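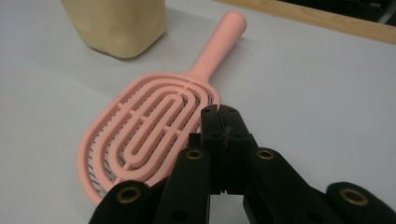
Prosley Build Course
Session 4 handout: hand-held grippers, linkage and table setup

This site uses cookies to keep you signed in and to remember your reading position. Accept all | Settings

What you should have before this session

Two printed gripper bodies, cleaned up, with the support material out of the holes. The brass grommets. The finger blocks and their screws. If your arms came off the printer with elephant's foot on the first layer, take it off with a flat file before you do anything else. An arm that is fat along one side rubs on its neighbor, and you will think the pivot is too tight.

Those who missed the May print slot at Onetti can use the shop's spare set. Sign the sheet by the door and put the parts back in the same tray.

4.1 The parallel linkage

Each finger is carried by two arms, an inner and an outer. The arms are the same length between pivots. So are the distances between the pivots on the body and between the pivots on the finger block. Those four lines make a parallelogram, and a parallelogram keeps its opposite sides parallel however far you push it over. The finger block therefore stays square to the body as it moves. A single arm with a finger on the end would swing the fingertip through an angle, and two of those would meet at the tips and stay open at the back, like scissors.

The fingertips still travel on an arc. When the gripper closes, the tips move forward or back a little as well as in. On our version (the Falcão arm, second revision) the tips are at their farthest forward when the arms point straight ahead. You feel this when picking something flat off a table: if you start with the tips touching the surface and the arms spread, closing drives them down into it. Start a little high.

Write down the pivot-to-pivot length for your own arms. Measure all of them. Printed parts shrink, and arms from two different batches may not match. If one arm of a pair is longer, the finger block will tilt as it closes and the inner faces will meet at one end only.

4.2 Grommets

The grommets go in from the outside face. Press them, don't hammer them. The small arbor press on the Mollemau bench is fine for this, or a bench vise with a piece of scrap wood on each jaw. The lip should sit flat on the plastic all the way around.

Check before going on:

Swing the arm with one finger. It should move under light pressure and stop where you leave it.
Rock it side to side. A small amount of play is acceptable on the body end. On the finger end it should be close to none, as any play there shows up again at the tip.
Look at the hole from the back for cracks. White stress marks don't show on black filament as well as you would like, so use a flashlight held low.

If a hole is cracked, reprint the arm. Glue has been tried and the joint crept over the following week.

4.3 Fingers

Put both blocks on loosely, close the gripper by hand, and hold it up to a window. Adjust until the seam between the faces is even from top to bottom, then tighten. Tighten the upper and lower screws in turn, a little at a time. If you run one all the way down first, the block pulls over and the seam opens again.

Wipe the inner faces afterward. Fluff and filament crumbs collect there, and a crumb is thick enough to hold the faces apart on a thin object.

We are leaving the faces bare for this session. Rubber pads come later. With bare plastic you learn more about where you are gripping, and a bad grip slips right away.

4.4 Table and frame

The table is a light wooden board with a white surface on it. Around it is the frame of aluminum extrusion, with a rail down either side. If you are building this at home, any flat board will do. Choose a plain, pale top with little shine. A glossy top throws the ceiling light back at the camera, and a strong wood grain makes it harder to see thin edges.

Cables come off the grippers and go down to the floor at the side. Leave enough slack that you can reach the far edge of the board with your arm straight. Then check the floor. Stand legs and loose cable in the same place is how we lost a connector last term. Tape the run, or at least push it back from where your feet go.

Dark sleeves are preferred for anyone working at the table. Roll them so that no cloth hangs past the wrist.

4.5 First picks

Each pair of students does the same exercise, with two objects: a small cream-colored cup and a pink hairbrush. Both are ordinary household things with awkward shapes, which makes them more useful than blocks.

The brush. The handle is a round rod and the head is a broad paddle of open loops. Try the handle first, with the fingers on either side of the rod and square to it. Then try the rim of the head. The rim gives you very little to close on, and the weight of the handle will try to turn the brush in the fingers. Note which way it turns.

The cup. Its sides are squarish, so line the finger faces up with two flat sides. If you come in on a corner, the cup rotates until it finds a flat, and the rim may tip away from you. One finger inside and one outside is allowed.

Two hands. One person holds both grippers, left and right. Bring the left one in open and hold it near the object without touching. Pick with the right. Hand over in the air, with both grippers closed on the object before the first one lets go. Do this 3 times before you change places. 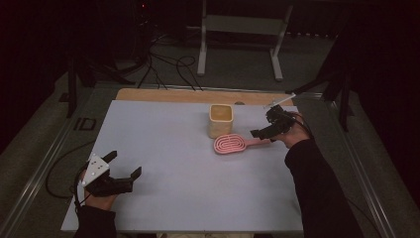
Hongjun Kong asked whether the left gripper should be doing anything while the right one picks, and said that in his group it mostly got in the way.

It should be waiting, open, on its own side. Moving both hands together is a later exercise. If the left one keeps crossing over, put a strip of tape down the middle of the board and keep to it until the right hand is steady. A few groups found it easier to rest the left forearm on the board edge – this is fine as long as the gripper itself stays clear of the surface.

4.6 Logging

The log writes one line per reading and starts when you open the file. For reference, the test run we go through in class has 2,246 lines. Yours will be longer or shorter and it doesn't matter. What matters is that the finger opening column goes to zero when the gripper is shut. If it bottoms out above zero, go back to 4.3 and look at the seam. If it goes below, the zero was taken while something was between the fingers.

Save the file under your bench name and the session number. Don't rename it afterward.

4.7 To bring next time

Arm lengths, measured, on paper.
A note on which way the brush turned when held by the rim.
Any cracked arms, for the scrap box.
An object from home that fits on the board and has at least one thin edge. No glass.

Reading: pages on four-bar linkages in the course folder, up to the section on cranks. The section on cranks can wait until session 6.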